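Street lighting changes put to Arnomton residents

People living and trading along one of Arnomton's older shopping streets are being asked what they think of plans to change the street lighting, after complaints that parts of the road are too dark for walking and cycling once the shops begin to close.

The proposals cover the stretch between the junction with Flultport Road and the far end of the shops. They include new lamp heads, two extra columns and a lower speed limit after dark. A drop-in session will be held in January 2020 at the Drillus hall, where maps of the scheme will be on show.
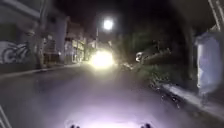

By Kirsty Mottram
Local news reporter

The street is well used in the evenings. Several of the shops stay open late, and it is the most direct way home for many people walking or cycling from the centre of town. The raised pavement is narrow in places, and there is little room to pass without stepping into the road.

A bicycle painted in white on a grey wall is one of the few signs that cyclists use the route at all. There is no separate cycle lane, and the plans do not include one.

Residents handed in a petition in September with 456 signatures. It asked for better lighting on the darker side of the street and for something to be done about headlight glare, which many of those who signed said was a bigger problem than the lamps themselves.

"You walk along and you're fine, then a car comes towards you and you can't see the kerb any more," said Hayley Parsons, who organised the petition and has lived on the street for 21 years. "Your eyes have only just got used to the dark bit and then it's gone again. My neighbour won't walk down there after tea now, she goes the long way round by the school."

The engineers' report says the present lamps give a bright patch of light directly underneath but leave gaps between. New heads would spread the light further along the road and less of it would go upwards. The two extra columns would go where the gaps are longest.

Trees are also mentioned. At the wider end of the street, branches hang over the road close to the lamps, and the report suggests they should be cut back before any new equipment is fitted. No trees would be felled.
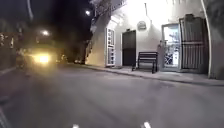 Photo: Jõgi Pictures

Not everyone wants more light. Some householders have written to say that the front of the white single-storey building is lit brightly enough already, and that extra lamps nearby would shine into bedrooms across the road. The report says shields could be fitted on the house side of any column if people ask for them.

Parking is another sore point. Vehicles are left along the kerb overnight, and people crossing have to step out from between them. The plans would keep the parking as it is, although one option in the leaflet would remove a single space to make a clearer crossing point.

Ms Parsons said she would support losing the space. "It's one space. People will grumble for a week and then park round the corner," she said. She was less sure about the speed limit — she thinks drivers will ignore it unless there are signs at both ends.

If the scheme goes ahead, the work is expected to take six weeks. It would be done in short sections so that the shops can stay open, and the road would be closed to through traffic only while the new columns are put in. Deliveries would still be allowed in the mornings.

Leaflets have gone to 1,000 homes and businesses in the area. Each has a tear-off form which can be posted back or left in the box at the Drillus hall. Large-print copies are available at the hall desk, and comments can also be made in person at the drop-in session.

A report on the replies will be published before a final decision is made on the lighting and the speed limit. The tree cutting does not depend on the result and may be done first.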